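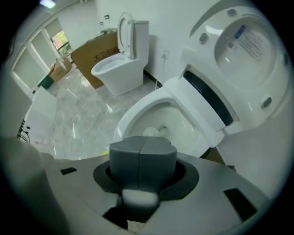
Skorer Bathroom Set – README

Hand-held gripper recordings from the Lovo showroom, 3,132 episodes. Last edited Aug 28, 2022.

Known fault: finger encoder drift
On 2 of our grippers the finger encoder slips after a hard close. From then on the log says the fingers are open by up to 15 mm when they are shut tight. A policy trained on this will approach a toilet lid with great confidence and grasp the air beside it. Ours did, on the Claeys arm, and then carried the air carefully to the goal.

Affected: the first 1,000 episodes. The video is fine. The width column is fiction.

What to do
Drop rows where width_ok is 0. Do not "fix" them with a constant offset – we tried, and the arm closed on a seat hinge hard enough to trip its force limit.

Safety
If you replay any of this on hardware, keep the force limit on and one hand near the stop button. The other hand should not be in the bowl.

Corrected widths, computed with Vetden, are planned for October.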